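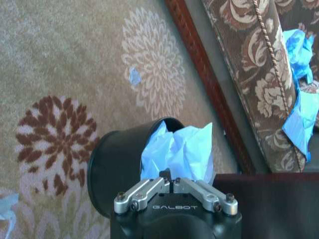

Compression in memoir is the reporting of several events as one, or of a long period as a short one. It is distinct from omission, where an event is left out and nothing takes its place. For the purposes of this unit a statement in a memoir is called loaded if a living person other than the author could dispute it, and unloaded if no such person exists or would care. Most description of rooms is unloaded. A black wastebasket behind the narrator commits the author to very little, and it can be moved from one flat to another in revision without anyone being wronged. The remark made by a former partner while standing next to it is loaded, and so is the month in which it was made. The rest of these notes deals only with loaded statements.

Life Writing, Unit 4: Compression, composites and the former partner
Posted in June by Zuweira Bonsu
12 comments | 5 shares

1. Terms

Merged event. Two or more occasions told as one. The usual case in relationship memoir is the argument. A couple may have had the same argument many times over a winter, and the book gives it once, with the best lines from all of them.

Shifted event. One occasion told at the wrong time. It is often done to put a cause closer to its effect.

Composite person. Two or more real people given one name. The composite may be declared in a note or left undeclared.

Reconstructed speech. Direct speech written from memory. Nearly all speech in memoir falls here. Speech copied from a letter, a text message or a recording is called documented speech and should be kept apart in your working file.

The terms overlap. A composite person usually requires merged events, and merged events usually require reconstructed speech, as the lines have to be joined.

2. The Metatora sample

The Metatora reading list holds 31 memoirs of courtship, marriage or separation. Students in earlier years marked every passage of reconstructed speech between the author and a former partner, which gave 788 passages. The coding sheets are kept in the Abugri Reading Room and may be consulted but not copied.

Two points from the sheets matter here. First, the speech given to the author is longer, on the page, than the speech given to the partner in most of the books. Second, the partner's lines are more likely to be reported at the moment of parting than at any other point. A partner who has said very little for ten chapters becomes fluent on the way out. Readers tend to accept this. It should still be treated as a warning in your own drafts, as it suggests that the earlier lines have been lost and the later ones worked over.

The sheets do not show what was really said. They show only how the authors spread the talking. Last year several essays claimed more than this and were marked down.

3. Undeclared composites

The case for the undeclared composite is made in the set reading from Mekumau. It runs as follows. A narrator who goes out with a number of people in a short period cannot introduce each of them in full. The reader will not hold the names. If two of the people played the same part in the narrator's life, the reader loses nothing of use when they are joined, and both gain some privacy.

The weak step is the phrase "played the same part". It can only be judged from the narrator's side. Two people who each stopped returning calls have played the same part for the narrator, but one may have been ill and the other bored. Joining them removes the question of why, and in a book whose subject is what went wrong, that is the question the reader has paid for.

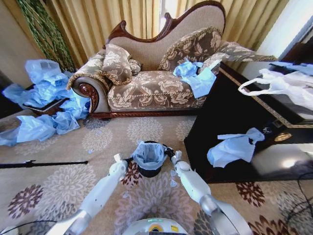
Rhoda M. wrote in the comments that the argument above proves too much, and that by the same reasoning a single person described from one side is already a kind of composite, made from whatever the author noticed on different days. She would keep the declared composite and drop the undeclared one, on the ground that a reader who has been told can at least discount for it.

The comment is accepted in part. One-sided noticing is a limit on all memoir and cannot be cured by technique. Merging is a choice made at the desk. The two can have the same effect on the page and still be open to different objections. On declaration there is no dispute between us, though students should look at where the note is put. A line on the copyright page is a weak form of declaration. A clause in the chapter itself is a strong one.

4. Using letters as a check

The Hundach letters are used in this unit for comparison. There are 3,161 of them, exchanged between a married couple over most of their adult lives, and the husband later wrote a short memoir. The letters allow a number of his dates to be tested. He moves the engagement by a season. He merges two visits to his wife's mother, one of which went well. He gives his wife a sentence at the station that is in fact from one of his own letters to her.

The last of these is the most useful for study. It is documented speech given to the wrong speaker. There is nothing to suggest that he meant to deceive, and the wording is exact. He remembered the sentence and lost track of the owner. Where you have letters or messages of your own, check the speaker as well as the words.

A further caution. Letters are themselves written for effect, and a letter sent after a quarrel is a poor record of the quarrel. Use them to fix dates, places and exact phrases. Do not use them to settle who was in the right.
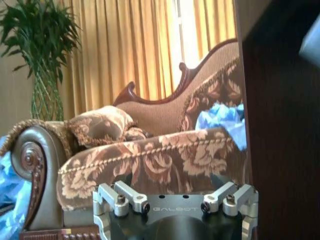 5. Written exercise

Write 1,000 words on the end of a friendship or relationship of your own. It need not be a recent one. Use at least one merged event.

On a separate sheet, list every loaded statement in the piece and mark each as merged, shifted, reconstructed or documented. Statements that fit none of these should be marked plain.

Then rewrite one paragraph so that the merging is declared inside the sentence. "More than once that spring" is enough. Avoid long apologies to the reader, which draw the eye away from the person described.

Do not contact anyone named in the piece for the purposes of the exercise. The question of whether to show a draft to a former partner is left to Unit 5, where the reading is longer - and the views in it are further apart.

6. Reading for next time

The Mekumau extract again, second half only. Coding sheets for any two of the Metatora books, chosen so that one has a declared composite and the other does not. Bring the list from the exercise. The piece itself is handed in separately and will not be read out.

Filed under: Life Writing, Handouts
Contact the course office | Copyright Hundach Life Writing Course | Back to top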